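Camera Trials, Plaza Round
Posted Dec 6, 2021, by Hường Bạch

Sofia Papadakis and I spent most of August arguing over which camera should ride on Plakeo, our knee-high delivery robot with opinions about curbs. The lab bench had already given us a winner. We took Plakeo outdoors anyway, and the winner got a good deal less smug.

Two cameras made the final: the Serkach, which is wide, cheap and cheerful, and the Bang, which is narrower and costs as much as my first car. Both ran through the same Gresa controller with the same settings, apart from the afternoon when Sofia changed the settings and told me over dinner. Those runs are in a folder called "Sofia."

The gallery is short. I took 210 stills off the drive and threw out the ones only a parent could love.
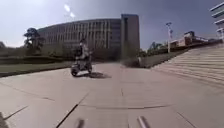
The wide lens question comes down to how much of its own robot a camera ought to see. Sofia says none, and would happily saw off anything that sticks up. I say a little is fine as long as the software knows to ignore it, and the two rods poking in along the bottom edge can be masked in an afternoon. What I care about more is the pavement. A long black seam between slabs and a hard shadow beside a scooter look much alike to a detector that has spent its life indoors, and one of them is attached to a person in a hurry. Add two spots of sun glare over the roofline and you have most of our bug list in one still.

Shadows, scored: we marked each detector run out of ten for leaving shadows alone. The Bang got 9 and the Serkach got 8, a gap Sofia calls decisive and I call one point.

Glare: a paper hood taped over the lens helped both cameras. A printed hood, which took Sofia a weekend, helped exactly as much as the paper one. We have agreed to use the printed one.

Steps: neither camera had trouble with a broad flight of stairs in good light. Plakeo can't climb them, so I suppose it's nice that it knows.

Controller: the Gresa dropped its connection five times in one morning, always while someone was watching. We swapped the cable, then the connector, then the cable back. It has behaved ever since, and I don't trust it.

The Serkach stays on for winter, hood and all. The Bang goes back in its very nice case until Sofia finds a budget line for it. Rain tests are next, as soon as we settle who holds the umbrella.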